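Planning & Purchasing > Set-Up Guides > Erine Hand and Arm

Section 3. Budget before you buy

Read this section before signing anything. The arm has a price. Everything the arm needs in order to be useful also has a price, and it arrives later.

1. Measure the table. Allow 31 inches of depth in front of the mount. A desk that "should be fine" goes on the list as a new table.

2. Price the covering. Fabric keeps round things from rolling quite so far. Order one spare length.

3. Set aside $200 for test objects. Mix shapes and surfaces: something shiny, something crumpled, something lying on its side. Most of this can come out of a kitchen drawer — the accounting department will still want receipts.
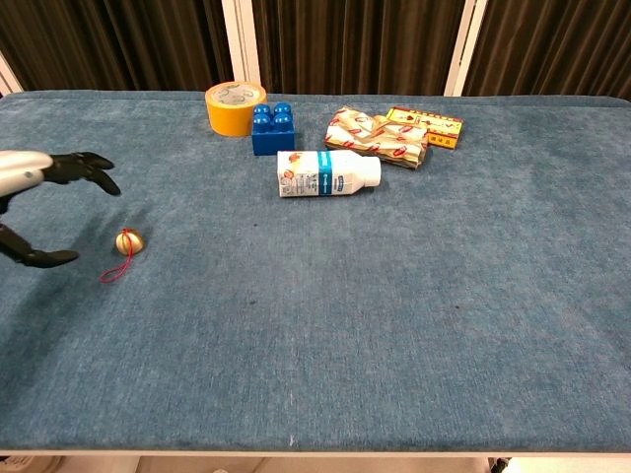
Fig. 3-1. Open hand near a gold ornament on a red string, with tape, block, bottle and packages behind.

4. Add a line for replacement fingertips. Filten sells them in packs of 10. Buy two packs.

5. Hold back $1,000 for mounting hardware and cables. If you don't spend it, check that you bought the cables.

NOTE: Druleo controllers ship without a power cord. The quote does mention this, on its last page.

CAUTION: Do not budget for string, cord or ribbon as "easy" items. Plan extra trial time for anything with a loop.

Related items
Section 4. Mounting the arm
Choosing a Mac Suibhne table clamp
Druleo controller: what's in the box
Filten fingertip order form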